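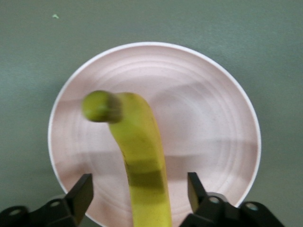
Gadwood Opens Its Autumn Slots League, and Yes, There Is a Trophy

November 2021. Gadwood, the online casino run by Wesex, is starting a five-week slots league for registered players, with 16 rounds, 2,699 prizes and a small brass-colored cup that the marketing department insisted on and will now have to mail to somebody.

The Gadwood Autumn League opens to all verified players aged 18 and over in the countries where the casino is licensed to operate. Entry is free. Players opt in on the promotions page, pick a team name and play any of the 14 qualifying games. Points are handed out for the size of a win compared with the stake, so a player betting small change can finish above a player betting a good deal more. The company tested this arrangement in May on a smaller group and received complaints only from the people betting a good deal more.

"We have run tournaments before where the winner was whoever stayed awake longest," said Stela Bratu, head of promotions at Gadwood. "I didn't enjoy giving those prizes out. This time every player gets 500 scoring spins a round, and after that the round is over for you. Go and have dinner."

How the rounds work

Each round lasts two days and uses one of the qualifying games. The game is announced at noon on the opening day, which gives everyone the same amount of time to form strong opinions about it. Two of the games will be used twice, a decision that took up most of one meeting and is best left there.

A player's ten best rounds count toward the final table. Anyone who misses the first week, goes on vacation or simply forgets can still finish in a respectable position. Players who join late start with zero points and no hard feelings.

The scoring spins are ordinary spins at the player's chosen stake, between the minimum and maximum shown in each game. They are not bonus spins, and they cost what spins cost. Gadwood would like that to be plain from the beginning, having read quite a few promotions pages where it wasn't.

What can be won

The prize list covers cash, free spins and casino merchandise. Cash prizes are paid to the top finishers in every round and carry no wagering requirement. Free spins go to players further down the table, and winnings from them are also paid as cash. Merchandise goes to the players who finish exactly in the middle of each round, a category created by Rigoberto Cáceres of the customer team, who has felt for years that the middle is overlooked.

"Top of the table has plenty of attention already," said Cáceres. "If you come in dead center out of a few thousand people, that takes a certain steadiness. You should get a hooded sweatshirt."

The sweatshirts are dark blue and come in five sizes. The league winner receives the largest cash prize, the cup, and their team name on the Gadwood home page until the next league begins. Team names will be reviewed before they appear anywhere. This rule was also tested in May, and the need for it was established within the hour.

A new game for the opening round

The first round will be played on Oprea, a five-reel slot from the studio Flolgate that appears at Gadwood ahead of its wider release. The game is set in a mountain railway station where the trains are late and the symbols are mostly luggage. Matching suitcases open to reveal multipliers, and a stationmaster walks across the reels at irregular intervals, turning whatever he passes into wild symbols. He doesn't appear to be in a hurry.

"We wanted a slot with some waiting in it," said Jasper Peeters, lead designer at Flolgate. "Everything else on the page is exploding. Ours has a clock and a bench. When the train finally comes in, players in our tests were really quite pleased to see it."

Peeters confirmed that the game has no fruit symbols, pharaohs or leprechauns. There is one goat, which is decorative and pays nothing.

Limits and safer play

League players can set deposit, loss and time limits from the same page where they opt in. A limit can be lowered at once, while raising one takes a full day to come into effect, including during the final round and including for people who write to ask very nicely. Players who are on a break or have excluded themselves will not be able to join and will not be sent any messages about the league.

Ileana Văduva, who leads the safer gambling team at Wesex, had a say in the cap on scoring spins and would have liked it lower.

"I asked for a smaller number and Stela asked for a bigger one, and we both came away a little annoyed," said Văduva. "Slots are paid entertainment. Over time the house keeps a share, and a league table doesn't change that. If you notice you're playing to climb back up it, please stop and talk to us."

Customer support is open day and night by chat and email, and can help with limits, breaks and account closure as well as questions about points. Support cannot help with the goat.

Full terms, the round calendar and the list of qualifying games are on the Gadwood promotions page. The final table will be published two working days after the last round closes, once the results have been checked.

About Gadwood

Gadwood is an online casino operated by Wesex, offering slots, table games and live dealer tables. Players must be 18 or older, or of legal gambling age where they live. Please play responsibly.

Press contact

Rodica Tudose, Communications, Wesex
Review copies of Oprea are available to accredited media on request. Sweatshirts are not.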